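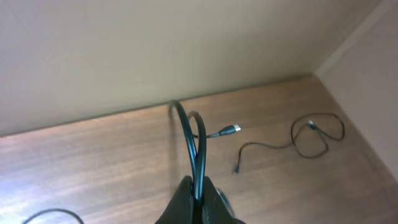
Do you really need a cable system?

Filed under: Home & Desk, Grumbles | 20 December 2024 | 3 comments

I have been told, again, that I need a cable system. The teller this time was a magazine supplement, the sort that turns up in December when everyone is supposed to be making a fresh start before they have even finished the old year. It wanted me to buy a set of pouches, a label printer and a wall rail, and it promised I would "reclaim my workspace". I wasn't aware anyone had taken it.

Still, I do have a lot of black cable on a wooden desk, and it does get on my nerves. A thick one with a shiny jacket, looped over itself. A thinner lead with a USB plug on the end, lying there with its silver tip showing. Another thin one in a tangle over on the right, with a plug tip trailing out of it towards the front. They're all more or less the same colour, which I hold against whoever decides these things. If kettles can come in eleven colours I don't see why a lead has to look like every other lead in the house.

So over the last few months I've tried most of the things people recommend, and I've kept grumpy notes. I've no training in this and I don't sell anything.

The pouches

I started with the Ullska pouch set, which my sister had been on at me about. Zip-up, grey, mesh on one side so you can see what's inside. What you see inside is black cable. I had one pouch for charging, one for the computer and one for what the leaflet called "occasional", and within a fortnight everything was occasional. The trouble is that a pouch is a drawer with a zip. It's tidy until you want something, and then you tip the whole lot out on the desk and you're back where you began, only now you've got a pouch to find a place for as well.

I will say they're good for travelling. I took the small one to Pletville in July and it did exactly what I wanted, which was stop a plug from scratching my glasses. At home I've gone off them. Two of them are now full of birthday candles.

The clips

Sticky clips along the back of the desk. I had high hopes. You press them on, hold for a bit, wait a day, and feed the lead through. Mine were Sillerix and they came in a bag that was far too large for them.

They hold a thin lead perfectly well. The thick cable is another story. It's springy, it has its own ideas about which way it bends, and if you push it into a clip meant for a phone lead it slowly levers the clip off the wood. I lost four like that, and one took a little oval of varnish with it. I tried the bigger size, and then the thin leads slid straight through and off the back of the desk, so I was on my knees fishing about by the skirting board, the very job the clips were supposed to spare me.

If you've got one thin cable and you always want it in the same place, buy a clip. For anything else I'm doubtful.

Coiling, and the argument about coiling

Everyone who writes about this gets very stern about how you coil. You're meant to do over-under, where each loop goes the opposite way to the last, so the cable doesn't twist. Winding it round your hand and elbow is frowned on. My friend Rocío Requena worked in theatres for years and was quite shocked when she saw how I put my leads away. She made me do it properly in front of her, three times, at my own kitchen table.

She's right about the thick stuff. A fat cable that's been wound the same way every time gets a memory. You put it down flat and it gets up again. It makes a tall loop and crosses over itself and won't lie down whatever you do, and when you pull one end the loop gets smaller and tighter until you've got a kink. Since I started doing over-under the worst of mine has calmed down a bit. I'd put it no higher than that. She says give it time. I've had the thing for years, so I'm not sure how much more time it's owed.

With thin leads I honestly can't tell the difference. I did one Rocío's way and one my way, put both in the same drawer and took them out a month later. Both were a mess. I suspect a thin cable tangles because it's in a drawer with other thin cables and that's the end of the matter.

Ties

Now we're getting somewhere, although I'm sorry to report it because it's so dull. A fabric tie, the hook-and-loop kind, kept ON the cable. That last bit matters. If the tie lives in a pot on the shelf you'll never use it. If it's threaded round one end of the lead it's there in your hand when you finish, and even I can manage to wrap it round.

I bought a roll from Sala, the hardware place by the station, and cut my own lengths. The made-up ones with the nice stitched ends were more than twice the price and did the same job. Cut them longer than you think for the thick cables. My first lot were too short and just sprang open.

Don't use the plastic zip ones on anything you ever want to move. You'll end up cutting them off with kitchen scissors, and sooner or later you'll nick the lead. And don't use elastic bands either, as they go sticky and then snap, and leave a horrible brown line behind.

Labels

The supplement was very keen on labels. I don't own a label printer and don't intend to. I wrapped a bit of masking tape round each lead near the plug, folded it over like a flag and wrote on it in biro. It looks awful. It works much better than trying to tell one black lead from another by squinting at the end of it.

What I'd warn you about is how vague people are when they write them. I came across one of my own that said "spare". Spare what? Write the name of the thing it powers, and if you can't think what it powers, well, see below.

Getting rid of some

None of the articles lead with this, I suppose since there's nothing to buy. I had too many cables. I didn't have a storage problem, I had a box of leads for things that had gone to the tip.

So I did a clear-out, and I did it the slow way. Everything went on the desk. I picked up each lead, followed it from one end to the other and worked out what it was for. Some tips from a person who has done it badly:

Find both ends before you pull. It sounds like something you'd tell a child, but the plug hiding in the middle of a tangle is always the thing that's caught. Work that out first and the loops mostly fall apart by themselves.

Thin ones before thick ones. The thin lead will be threaded through the thick one somewhere, never the other way round.

Don't plug things in to test them until you've finished sorting. I kept stopping to see whether some old gadget still came on, and lost a whole evening to a radio.

Look at the plug end as you go, and if the outer covering has split or gone stiff, put it in the bin bag for the recycling centre. Ours takes cables with the small electricals. Check yours, they all seem to have different rules.

What was left fitted in a shoebox, tied and flagged with masking tape. I kept one spare of each plug type, which I think is generous. The article said I'd feel "lighter". I felt hungry, mainly, and had beans on toast.

What I'd spend money on

Fabric tie off the roll, masking tape, a biro you already have. I'd skip the rail, skip the pouches unless you travel, and buy the clips only for the one lead you use daily. If you do buy clips, wipe the wood first and let it dry or they won't last the week.

As for whether it stays tidy, ask me in the spring. I've been at this long enough not to trust a desk in the first month. The charging lead already wanders, and the thick cable still stands up in a loop if I don't get the tie round it the moment I've finished. I'm also thinking of putting a dab of nail varnish on each plug so I can tell them apart without reading anything. Red for the computer, green for the phone. If anyone has tried it and it chips off, do say so before I go and buy the green.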